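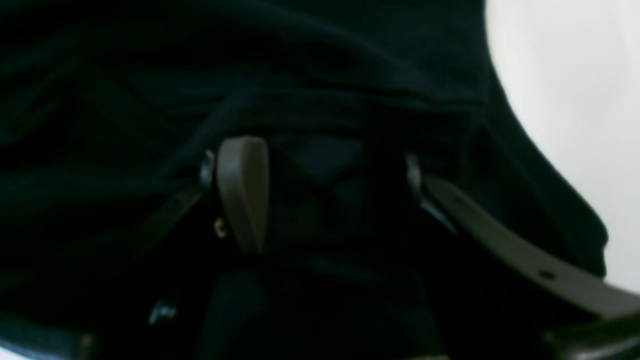 Black, or possibly navy. Fistley families are being asked to look closely.

Families at Fistley Secondary College have until the end of March to find out what colour their children's jumpers are, after the school ruled that black is not navy and that it would very much like everyone to stop pretending otherwise.

The letter went home on Tuesday. It reminded parents that the approved jumper is "navy, and has always been navy," which will surprise the many households who have been buying black ones in good faith, or in a rush, or because black was what the shop had left in a size 14.

Complaints followed quickly. The school office had logged 103 of them by the time it stopped answering the phone at 4 p.m., and most made the same point, which is that the two colours look identical in any room where a teenager is likely to be getting dressed.

"I held it up at the window and it was navy, and then I held it up in the hall and it was black," said Jurgita Navickas, who has two children at the college and a wash basket she now describes as evidence. "My son says it's charcoal. He's 15, so he would say that."

The official shade is called Asterari, and appears on the uniform list without any further explanation. It was chosen when the college replaced its old maroon, a colour that had the advantage of being recognisable and the disadvantage of being maroon. Parents who ask what Asterari looks like are told it is navy. Parents who ask how dark a navy are invited to come and see the sample, which is kept in a drawer.

Supplier Plondico, which has sold the jumper for five years, says it has only ever shipped the correct shade. It does concede that the yarn is "at the deep end of the range" and that it can read as black under fluorescent tubes, at dusk and on phone screens. That covers most of the conditions under which school clothing is bought.

The company also sells a black jumper in the same knit, for workplaces. The two sit on neighbouring shelves. They have the same collar, the same cuffs and the same $37 price tag, and the word on the label that tells them apart is printed in navy. 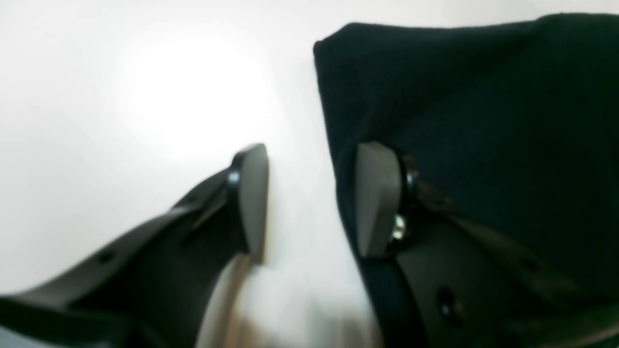 Several parents have suggested that the college abandon the whole dark end of the paint chart and move to grey. There is something to be said for it. Even at close range and a bit out of focus, the grey rubber pad in the photo can be told from the black plate it's mounted on, and no one had to carry either of them over to a window. Grey was in fact on the shortlist last time. It lost, according to the minutes, on the grounds that it "might cause confusion with other schools," the nearest of which wears bottle green and is an hour away by bus.

There are dissenters. One father wrote to the college to argue that any change would punish the families who had got it right the first time, a group he was pleased to belong to. He attached a photo of his daughter in her jumper. The office wrote back to thank him and to let him know, as gently as these things can be done, that it was black.

At Rozīte, the alterations shop beside the post office, business has been steady since the letter. The shop does not dye clothes and has a sign in the window saying so, added on Wednesday in larger letters than the first one. What it will do is swap cuffs and collars, and staff there say they keep navy and black thread at opposite ends of the counter after a mix-up involving a magistrate's trousers.

Their advice for telling the two apart is to put the garment next to something you know is black, such as a shoe, and take both outside before noon. If the jumper looks a little blue, it's navy. If the shoe looks a little blue, go back in and have a cup of tea.

Washing makes everything worse. Black tends to fade toward brown or a tired grey, while dark navy mostly fades toward a slightly less dark navy, so an old jumper is easier to sort than a new one. A parent who has bought well and laundered carefully is therefore in the weakest position of all — a result that several of them raised in writing.

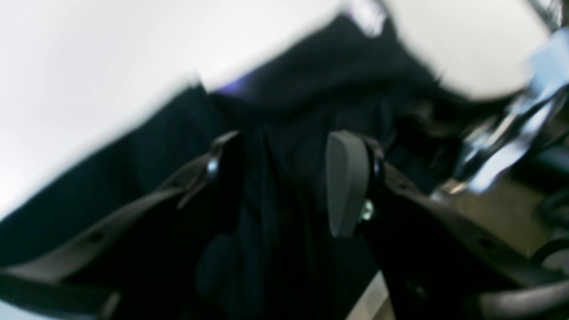
The college has asked teachers to check jumpers at the gate in the mornings, starting with the junior years. Early reports are mixed. One staff member passed a boy on Thursday and sent him to the office on Friday in what he maintains was the same jumper, and the only thing anyone can agree on is that Friday was cloudier.

Students have been less troubled than their parents. A good many have pointed out that the blazer goes over the top anyway, and that the blazer is also Asterari, and also looks black. The school says the blazer is a separate matter.

Any child found to be wearing black will not be sent home. They will be given a note, and the family will have until the end of the month to produce a navy jumper or a reason. Plondico has offered to exchange unworn items with the tag still on, an offer that is generous in spirit and of very little use to anyone who has met a child.

Second-hand stock may help. The uniform shop has a rack of donated jumpers, open at lunchtime, all of them sold as seen. They have not been sorted by colour.

An online petition asking the college to accept "navy, black or thereabouts" had collected 2262 signatures by the weekend, a strong showing for a town of this size and a suspicious one for a school with far fewer families than that. Navickas signed it twice, once for each child.

The college says it will respond once it has read the petition, and that the sample can be viewed by appointment. Visitors are asked to come in the morning, when the light in the office is better.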